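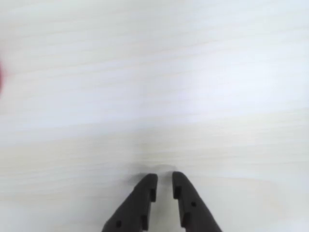 Fingers just over the table, wrist cam view

Is the Jukent arm kit worth it for a small classroom?

Posted by Lorraine Ruddock, February 11, 2018

Looking at the Jukent desktop arm, the one with the black fingers with the little notches. Quote from Kerslake is 1,103 with the wrist camera. Want kids to sort rubber ducks into a bin, nothing fancy. Anyone running one? Is the taped area really needed or is that just for the brochure?

Aqeel Bugti

Have one at Menstead. Tape helps alot, get the bright orange. Ours is laid out with the arm at the back, bin on one side. Ducks are a decent first job, soft and easy to see.

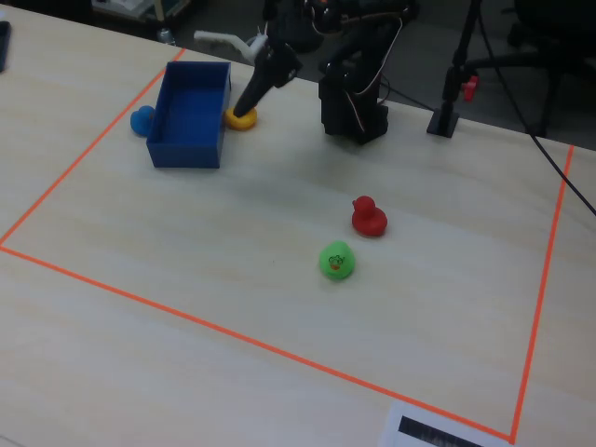

Gripper at the yellow duck, red and green out front

Setup took us an afternoon, most of it cables. Keep them away from the wrist. Spare finger set is 84, order it with the kit, shipping on its own is silly. Support answers email in 4 days or so they say. Was longer for me.

Hamish Donnelly

Dont buy it. Huna is better

Lamai Jaidee

Depends what you want it for. I'd get the overhead camera too, 192 extra. Wrist view on its own is mostly tabletop when you're down low, the top view gets you the tray, the ducks and the tape all at once.
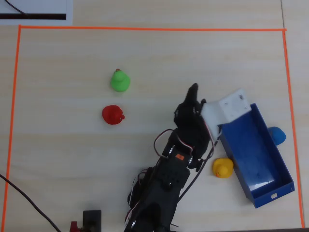
What to ask Kerslake before you pay

Does the price include the camera mount. Who pays return shipping on a dead servo. Can you get the older software, the August update broke our saved moves and I went back to the one before.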